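Unit 6: Textile Care, Bedding and Bedroom Storage
Housekeeping Operations, course handout

6.1 Scope

Unit 5 dealt with laundry chemistry. This unit covers what happens to textiles after they leave the dryer: resting, folding, stacking, storage and issue. The examples come from two properties used throughout the course, the Bronstead residence (long-stay rooms) and the Wekholm guesthouse (short-stay rooms). Stain removal is not repeated.

6.2 Fiber behavior after drying

Cotton takes up moisture from the air until it reaches balance with the room. A sheet taken straight from a hot dryer holds less moisture than it will hold on the shelf, and it creases easily if pressed under weight at that point. Let cotton rest on an open rack before stacking. Polyester takes up very little moisture and can be folded as soon as it is cool. Blends fall between the two and are handled as cotton.

Heat damage is cumulative. Overdrying makes cotton brittle at the fold lines, where wear first shows as thinning and then as a straight tear. Vary the fold position when sheets are returned to stock. At Bronstead, sheets are folded in thirds and in quarters in alternate months.

6.3 Fabric weight

Weight is given in grams per square meter (gsm). A towel at 400 gsm dries faster and takes less shelf space than one at 500 gsm, but absorbs less water per use. The Wekholm guesthouse issues 400 gsm for hand towels and 500 gsm for bath towels. Flat sheets are much lighter; the Covora sheet used in the practical is 178 gsm.

Weight alone does not predict service life. Yarn quality, hem construction and wash temperature also matter. 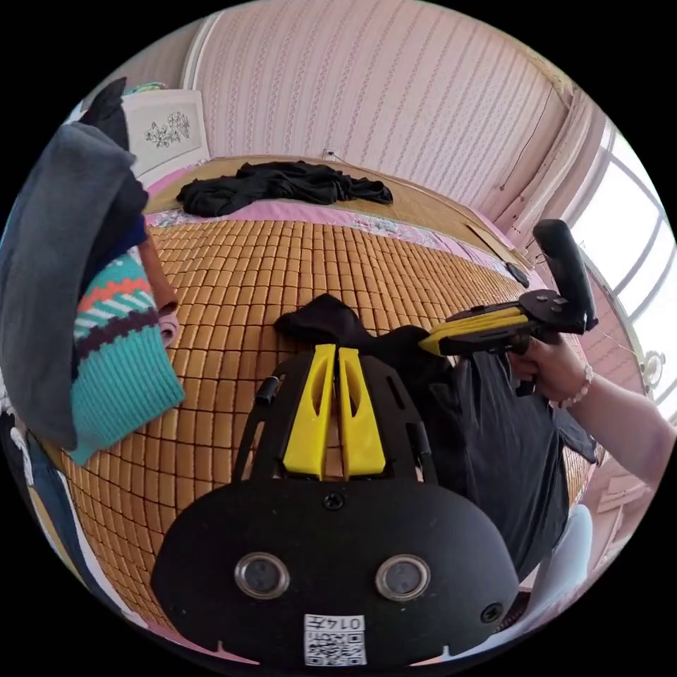 Hems should be checked at the corners, where stitching fails before the cloth does. A hem with more than one broken stitch run is set aside for repair. Do not return it to stock with the intention of repairing it after the next wash, as the loose thread will catch in the drum and lengthen the break.

6.4 Folding surfaces

A folding surface should be flat, clean and larger than the item once it has been folded in half. A table at hip height is preferred for batch work because it limits bending. In long-stay rooms a made bed is often used for personal items. This is acceptable for small pieces, with two limits: the bedding must be clean, and the worker should kneel or sit if the task continues for more than a few minutes.

Soft surfaces give under pressure, so creases pressed by hand are less sharp than on a table. For garments this makes little difference. For napkins and pillowcases that will be stacked, use the table.

6.5 The square fold

The square fold is the standard for small flat items. Procedure:

1. Lay the item face down and smooth it from the center outward.
2. Bring one edge to the opposite edge and align the corners.
3. Smooth toward the fold.
4. Turn the item and repeat in the other direction.
5. Place with the closed edge facing the front of the shelf.

Dark fabrics show lint and should be folded before light items, or on a separate surface. They also fade along exposed folds if stored in daylight. Keep them in a closed drawer. 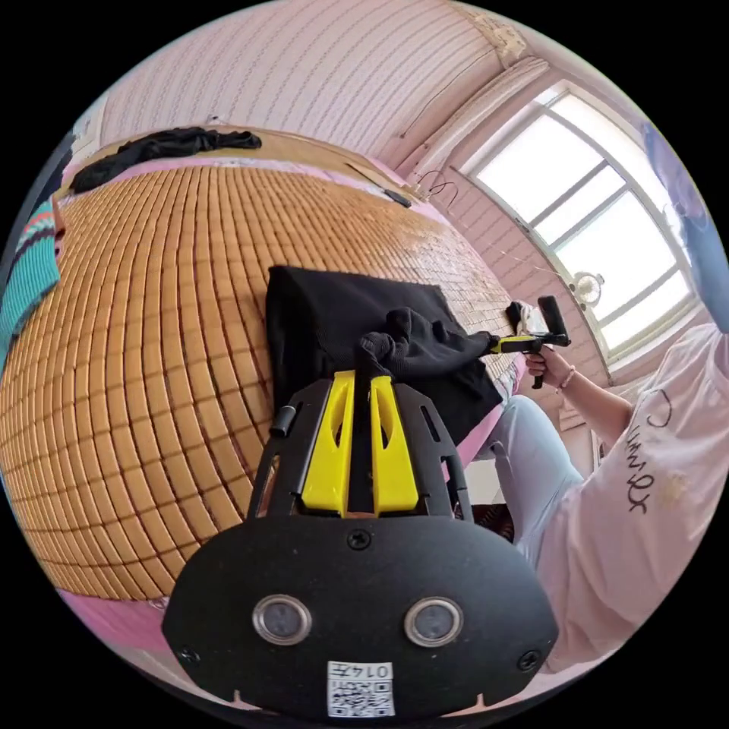 Figure 6.2. Black fabric folded to a square, on a bed.

6.6 Stacking and storage

Stack height is limited by compression at the bottom. The Hosoda shelving used in the linen room has a clear height of roughly 17 inches between shelves. Leave a hand's width free at the top of each stack for air movement and for removal without dragging.

New stock goes to the bottom of the stack and issue is from the top. This rotates use across the whole set. Where the shelf is open at the back, load from the rear.

Do not store textiles directly against an outside wall. Condensation behind a tight stack leads to mildew, which may be detected by smell before it is visible. Wooden shelves should be sealed or lined, as bare wood can stain damp cotton.

6.7 Terms

Hand: the feel of a fabric when handled.
Par: the number of complete sets held for each bed.
Pilling: small balls of fiber formed on the surface by rubbing.
Selvage: the finished edge of woven cloth, parallel to the warp.

6.8 Preparation for the practical

Read sections 6.4 and 6.5. Bring one pillowcase and one dark garment, both clean. Par calculations are covered in Unit 7.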